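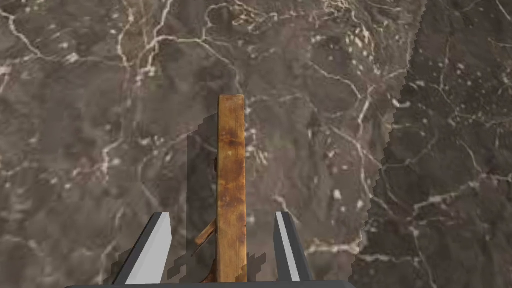

Hurkik is a set of simulated grasping episodes for a two-finger gripper, recorded with a camera that rides on the wrist. We built it to answer a question that had been bugging us for months: how much does a policy lean on the surface under an object when it decides where to close? Our surfaces are deliberately busy. An old wooden hand plane lying on brown marble full of white veins is a lovely stress test, with a long straight body that's easy to find and a short handle angling out to the side, just where a finger wants to go. The open fingers have to come down on either side of the body without catching that handle, and the pale veins give the network plenty of false edges to chase. We love this one!

What's inside

Each episode has the wrist view, the joint positions, the finger opening, a depth map and a success flag set by the simulator. There are 18 object models and 150 surface textures, and the two are drawn independently, so you will meet pairings that no sane person would set up at home. Lighting direction is drawn fresh for every episode too. Cast shadows were left on, and they matter more than we expected (see Results).

Splits

train: all objects, most textures
val: all objects, textures held out
test-hard: 6 objects held out, textures held out

Please don't tune on test-hard. Ayanda Visser keeps the split script in tools and will happily explain the seeding if you open an issue.

Method

Our baseline, Šimko, is a small grasp policy trained with what we call surface swapping. For every training frame we re-render the same arm pose and the same object over a different texture, then ask the network to give the same grasp for both. The idea came from Juwita Teoh, who first tried it with just 20 textures and got a result good enough that the rest of us dropped what we were doing and joined in. You can switch it off with a single flag, swap_surface, and we hope people will, just to see the difference for themselves.

Cluttered views are in the set as well, where the gripper is near walls and other items and there is a lot more to look at than one object on a slab.

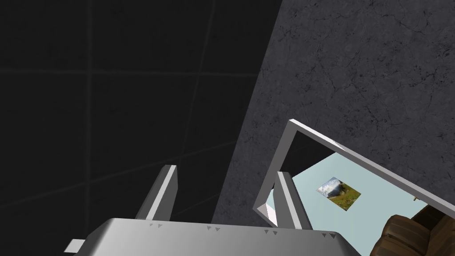 Wrist view with a dark tiled wall, a white frame and a small landscape picture on a light-blue panel.

Results

Surface swapping helped on every object in val. The gain was largest for long thin shapes, which is where the plain policy tended to close on a shadow edge instead of the object. On test-hard the gain is smaller but still there, and it held up when Mpho Ntuli retrained everything from scratch with new seeds. Full tables are in the results folder.

Known problems

Some texture borders and shadow edges render with visible stair-steps. We've kept those episodes in. If you want smooth edges, raise the shadow map size in the config and re-render, but leave it running overnight.

The depth maps are perfect, so expect a drop if you move to a real sensor. Adaeze Shehu is working on a noise model, planned for the October release.

Questions and pull requests are very welcome. New surfaces especially!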